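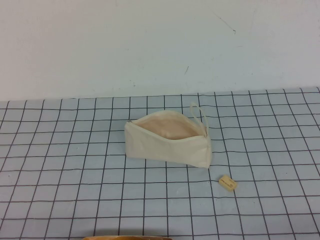
Pochette en toile Ledum, coloris crème

Référence 491
Atelier Lemmont
Catégorie : petits rangements en tissu

La pochette Ledum est un petit sac souple en toile de coton, cousu dans notre atelier. Nous la proposons dans une seule couleur, le crème, car c'est la teinte du tissu avant toute teinture. On peut y mettre des crayons, un chargeur, du fil et des aiguilles, des médicaments pour le voyage, ou bien la laisser dans un grand sac pour retrouver plus vite ses clés.

Le tissu n'a pas de carton ni de mousse à l'intérieur. Vide, la pochette ne garde donc pas une forme régulière : elle se plie et fait des creux selon la manière dont on la pose. Une fois remplie, elle devient plus droite. Les clients qui préfèrent une trousse rigide peuvent regarder le modèle Thomas, qui a un fond renforcé et coûte un peu plus cher.

Caractéristiques

Matière : toile 100 % coton, non teinte
Largeur à plat : 221 mm
Hauteur à plat : 137 mm
Doublure : unie, beige rosé pâle
Coutures intérieures : bordées d'un ruban de coton
Poids : environ 40 g
Vendue à l'unité, vide

Les mesures sont prises sur la pochette vide et bien aplatie avec la main. Une différence de quelques millimètres est possible d'une pièce à l'autre, parce que la toile est coupée par petites séries.

Le tissu

Nous achetons la toile en rouleaux chez Destutard, et nous la lavons une première fois avant la coupe. Elle est assez épaisse pour supporter des ciseaux à bout rond ou un trousseau de clés, mais nous ne conseillons pas d'y transporter un cutter sans protection. Au début, le tissu est un peu raide. Après plusieurs semaines d'usage il devient plus doux, et les plis se marquent moins.

Il arrive que la toile présente un petit point brun ou un fil plus gros que les autres. Ce sont des restes de la plante et ils ne partent pas au lavage. Nous ne considérons pas cela comme un défaut, sauf si le fil est cassé.

Entretien

Vider la pochette et la retourner pour enlever les poussières dans les coins. Lavage à 30 degrés, avec du linge clair. Pas de javel. Le sèche-linge est à éviter : le coton peut encore perdre un peu de sa taille. Faire sécher à plat, puis repasser sur l'envers quand la toile est encore légèrement humide. Pour une tache d'encre, il vaut mieux frotter tout de suite avec du savon de Marseille et de l'eau froide, mais nous ne pouvons pas promettre que la tache disparaît complètement.

Marquage et personnalisation

La toile accepte bien la peinture pour textile, le tampon et la broderie à la main. Pour broder, un petit tambour est plus pratique, car la place à l'intérieur est réduite. Nous pouvons aussi coudre une étiquette avec un prénom ou le nom d'une association à partir de 20 pièces. Dans ce cas, merci d'écrire à l'atelier avant de passer la commande, en indiquant le texte exact avec les accents.

Commande et livraison

Les commandes reçues avant le mercredi midi sont expédiées dans la même semaine. La pochette voyage à plat dans une enveloppe en papier, elle peut donc arriver avec un pli au milieu. Un coup de fer suffit pour l'enlever. En décembre, il faut compter trois ou quatre jours de plus.

Les retours sont acceptés pendant 30 jours si la pochette n'a pas été lavée ni marquée. Les frais d'envoi du retour restent à la charge du client, sauf en cas d'erreur de notre part.

Dans la même toile : sac à pain Ledum, étui à lunettes Ledum, trousse Thomas à fond renforcé.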